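1/ ok I promised a thread on the great hand-washing experiment of May, so get a drink, this one runs long. I gave up on the laundromat for my small stuff and I have opinions now

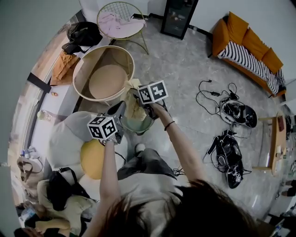
2/ Background. I live in Plarkville, top floor, no hookups, and the laundromat on my corner closed for a remodel. The next closest one is in Otham, which means a bus, a hill, and then the same hill again with wet jeans. I did that trip exactly once

3/ So I split my laundry in two. Jeans, towels and sheets wait for a friend with a machine and a soft heart. Everything light (tees, dishcloths, socks, the nice blouse I'm scared of) gets done by hand at home

4/ First lesson: I was using SO much soap. I mean a real glug, like I was doing a full load. Then I spent an hour rinsing and my shirts still dried stiff as cereal boxes. Now it's one teaspoon for a sinkful and the rinse goes fast

5/ Soap brand, since three of you already asked: Doltesance, the unscented one. It comes in a bottle that looks like it should hold cough syrup. I don't love the price but I've been on the same bottle all month

6/ They also make a lavender one. Don't. My pillowcase smelled like a gift shop for a week and I had a headache by Saturday

7/ Soaking does most of the work. I used to scrub like I was mad at the shirt. Now I put stuff in lukewarm water, go make dinner, come back, swish it a few times, done. Collars and underarms get a little rub with bar soap before they go in

8/ Coffee stains: cold water right away, then dish soap, then soak. Tomato: same, plus hang it in a sunny window after. Turmeric: that's a yellow shirt now, congratulations

9/ I have to tell you about the dye incident. I own a green dishcloth that I've had for years and washed a million times in a machine with zero drama. First hand soak, the water looked like a swamp. It took my favorite white socks down with it

10/ So now new or bright things soak alone the first couple of times. If the water's got color, dump it and go again. I had one scarf that bled for five rounds and I finally just decided it can be washed once a year, on its birthday

11/ WRINGING. Please stop twisting your knits!! I stretched the neck of a sweater so bad it became an off-the-shoulder look. Press the water out against the side of the sink, lay the thing on a dry towel, roll the towel up like a burrito and kneel on it. You will be shocked at how much water comes out

12/ Cotton dishcloths and socks can take a twist, go nuts. It's the stretchy stuff and the wool you need to baby

13/ Drying is the part that takes over your home. I bought a folding rack for the bathtub and it holds way less than the picture on the box. The overflow goes on hangers on the shower rod, and socks go on the rim of pretty much anything with a rim

14/ If your place gets damp, open the window even when it's chilly and point a fan at the rack. I skipped the fan the first week and my gym shirt got that sour smell. Had to wash it all over again with a splash of white vinegar in the rinse. Worked great, kitchen smelled like pickles

15/ There's a noodle place downstairs called Văn and the owner hangs the kitchen towels out back every afternoon. I finally asked how they stay so white and the answer was boil them in a big pot with washing soda, 20 minutes, stir with a wooden spoon you never cook with again. Tried it. My sad gray towels look brand new

16/ (cotton and linen only for the boiling!! I shouldn't have to say this but I shrank a bra so I'm saying it)

17/ Cost check, because I kept my receipts like a nerd. A wash and dry plus the bus was costing me more than a decent lunch every week. So far this month I've spent money on soap, vinegar and that lying little rack, and I'm ahead

18/ Time check is less flattering. It's a bit every evening instead of one lost Saturday morning. Some nights I like it, podcast on, sleeves up. Some nights there's a bowl of socks looking at me while I eat ice cream

19/ Will I go back when the corner place reopens? For sheets, oh yes, running. For dishcloths and tees I think I'm staying with the sink

20/ Next up I want to try wool blankets in the tub, which my downstairs neighbors are going to hear all about. If you've done it and lived, tell me how you got the thing out of the water without throwing out your back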